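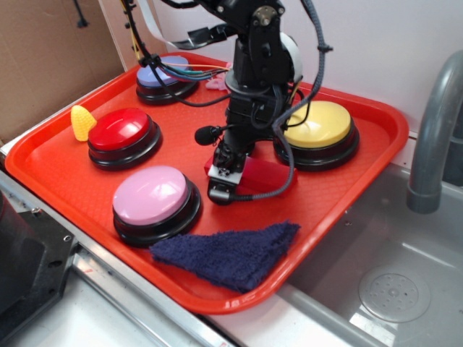
Photo: Reto Hofstetter

Home About Archive Say hi

Filed under: House stuff, Moaning
3 min read

Still picking a colour for the kitchen

26 July 2023

Quick one, bread's in the oven and I have to get the kids at three.

So. The kitchen. Still grey. Bought the place grey, lived in it grey, and every winter I say right, this is the year. Well, undercoat is on! One wall. The short one next to the pantry, but it counts.

What I want is orange. Proper orange, the red end of it, like the tray by the sink up top. Not peach. Not "terracotta whisper" or whatever the card says. Mum had a laundry door that colour in the Fudasberg house and I thought about it the whole drive home from Easter.

Went to Bühler on Saturday for sample pots. Packed. Bloke at the tint counter very patient. Came home with far too many, all Drolenex, $97 gone before I'd bought a single brush. Then forgot the masking tape so back I went.

Verdicts so far, painted on bits of cardboard and stuck up with blu tack:

First one, lovely in the shop, looks like tinned soup at home.
Second, too brown. Flowerpot.
Third one is the one I keep walking past and liking. Code 724 on the lid, no name, somebody else's custom mix I think. In the morning it glows. At night under the downlights it goes a bit fast food.
The rest, no.

Moved the cardboard about for days. Window side, fridge side, behind the kettle. My sister says the colour on the card never matches the wall because the other walls bounce back at it, and the floor too. Our floor is green lino. So that's a whole other thing and I am not thinking about the floor. The floor can wait till September.

Other half wants white. Of course. White with "a feature". I said the feature is the walls. We've settled on orange from the bench up and leaving the ceiling alone, which I'm calling a win.

Prep is the killer though. Twelve years of cooking on those walls. Sugar soap, rinse, sugar soap again, and behind the stove I gave up and used the scraper. Found an old height chart in pencil under the calender hook, not ours, some kid called Dean. Couldn't sand it off. Painting round it, I've decided, little grey rectangle, hello Dean.

Quote for getting someone in was $2584 from the Ultside mob. No thank you. I have a roller and a radio.

If anyone has used 724, or anything close to it, tell me what the second coat did. Darker? Mine is drying darker on the cardboard and I cant tell if that's the cardboard. Also does anyone know how you get undercoat out of a jumper, asking for me.

Right, oven's beeping. More pics when there's a second wall.

Older post Newer post Back to top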